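Sun 4 February

Right, quick one before bed. Washing mountain finally dealt with. Well, most of it. Two loads on, one folded, one still sulking on the chair.

Dratance have put the machine hire up again so I'm back to the launderette on Clekow Road — 30 minutes a wash, 8 more if you want the extra spin. You want the extra spin. Took the dark stuff first, then whites, becuase last time I mixed them everything went the colour of dishwater.

Coats are the real problem. No hooks left in the hall, everybody's winter things in one heap, and when we're all getting ready at once it's elbows everywhere.

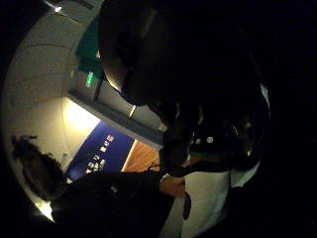 Dark clothes, mostly. One white thing down at the lower right.

So, the plan. New rail from Groltport, the long one, holds 100 kilos apparently. I have my doubts but also a lot of coats. White things get their own end. Scarves in the Shim box under the stairs, and anything not worn since May goes in the charity bag, no arguing.

Still missing — one grey glove, the good pegs, my other slipper. Will look tomorow. Kettle's on.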